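Speaker notes: Automation on the Finishing and Packing Floor
Tullport site briefing, Friday session
Speaker: Tolera Assefa, Workplace Transition Office

Slide 1. Opening

Good morning, and thank you to the Brusotby shift for coming in ahead of your start time. I have been asked to speak on what the automation program means for the people who work on this floor. The engineering team will take technical questions in the second half. My part concerns jobs, schedules, training and pay.

Pause here while the handouts go round.

Slide 2. Where we are

The program began in March on Line 2. It covers the handling of small household goods: picking up, placing, closing and passing on to cartons. Line 2 was chosen at the request of the Tilahun works council, whose members had raised the matter of wrist and shoulder strain on that line for several years.

No position on Line 2 has been removed. Seven positions have changed title, and the new descriptions are in the handout.

Slide 3. What changes in the working day

Under the old arrangement, one person repeated a single motion for most of a shift. Under the new one, the same person prepares the goods, shows the task by hand, watches the machine attempt it and corrects it. Staff have told us that this is easier on the body and harder on the attention. Both remarks should be taken seriously, and the break schedule has been revised to match — two short breaks have been added to each shift.

Do not read out the full schedule. Refer people to the board by the east door.

Slide 4. Showing the work

The demonstrations are carried out by people who already know the goods. Handheld grippers are used, so that the motion recorded is one the machine can later repeat. A soap dish is a simple article, yet an experienced packer knows how to take it by the rim and set it down square, and that knowledge has a value.

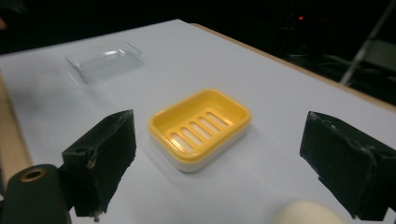
For this reason the company has agreed that time spent on demonstrations is paid at the skilled rate, including for staff who are still in training. The agreement applies at Tullport and will extend to Brokum when that site joins the program.

Slide 5. Concerns raised so far

Three concerns come up at every session. Staff ask whether recordings will be used to judge individual speed. They will not, and the written policy says so. They ask who may stop the machine. Any person on the line may stop it, without seeking approval. They ask what happens after the present agreement ends. I cannot answer that today, and talks with the council are still open.

Slide 6. Next steps

Sign-up sheets for training are at the back of the room. Written questions may be left with my office, extension 2055, and replies will be posted where all shifts can read them.

Hand over to engineering.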